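How I freshen up a padded leather sofa (and the cushions that live on it)

Print this page | Email to a friend

I've had a cream leather sofa for five years now and I'm still ridiculously fond of it, but all those buttons and puffy channels are a magnet for crumbs! Kusum Nishad asked in the comments on my rug post how I keep mine looking decent, so I've finally written it down. It takes me one cup of tea and half a podcast.

You'll need two soft cloths, a hoover with a brush attachment, a bowl with 300 ml of lukewarm water and a tiny squirt of mild soap, and whatever leather cream your sofa's maker recommends.

First, everything comes off. Cushions, throws, the remote, the biscuit you forgot. Then hoover with the brush on, working from the top of the backrest down, and go slowly round the buttons. I pull each channel open gently with my fingers and run the brush along the dip. 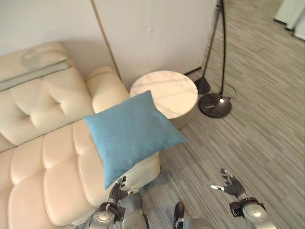 Next, wring your cloth out until it's barely damp and wipe in long strokes, one section at a time. Don't scrub at the tufting – dab it. Dry each bit with the second cloth before you move along. The armrests get the most hands and heads on them, so I go over those twice (three times in November, when we all basically live on the sofa).

Leave it for an hour, then put the cream on thinly. Try it somewhere hidden first, please. I skipped that once on an old chair and had a shiny patch the size of a saucer.

While you wait, do the cushions. Take them outside, give them a good bash, then check the label before anything goes in the wash. Pale blue ones show every splash of coffee, so mine get washed more than the others. Plump them from the sides, pushing the filling back towards the corners.

Then back they go. I like one propped at a slant on the arm – much friendlier than a straight row!

5 comments | 2 shares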